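Notas do orador – Recolha de demonstrações para reposição em prateleira
Wahyudi Tuhumury, projeto Ruleck

Bloco 3. Composição do conjunto
1,827 episódios teleoperados, 142 excluídos na revisão. Indicar o critério: perda de sincronismo entre a câmara da cabeça e as juntas. Remeter para o protocolo de Anca Surdu.
Cada episódio começa com produtos no cesto azul, no chão, e a prateleira já parcialmente ocupada – garrafas, latas, bolachas, batatas fritas. 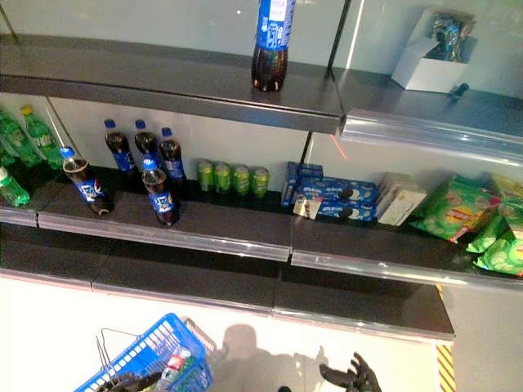 Bloco 4. Anotação
Duas passagens por episódio. Zamfira Pop marca preensão e largada; a segunda passagem valida os limites. Garrafas inclinadas mantêm-se no conjunto, com etiqueta própria.
Se perguntarem pelas embalagens flexíveis: ver anexo Mocanu, 900 episódios.
Passar a palavra a Rodica Matei.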